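I will defend the mismatched table until I'm old and gray. My aunt had 21 matching forks in a velvet case and we ate with them twice. Give me pastel spoons and chopsticks in every color, and a loud red cloth under them – the holiday kind, even in April!
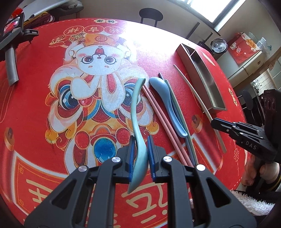
Baiba Lūse wrote to me that one color per person is the only way to stop the squabbling, and that pink always goes first. Fair enough, but I like the squabbling. It gets people to the table.

What I do care about is where it all goes afterward. A long narrow tray with slots in the bottom beats any drawer divider I've tried.
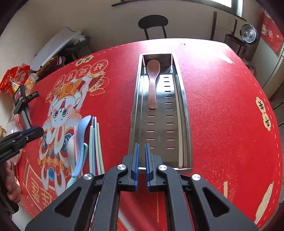

Spoons and chopsticks share it at my place, and I don't sort by color. You grab two sticks – pink and green, who cares – and sit down.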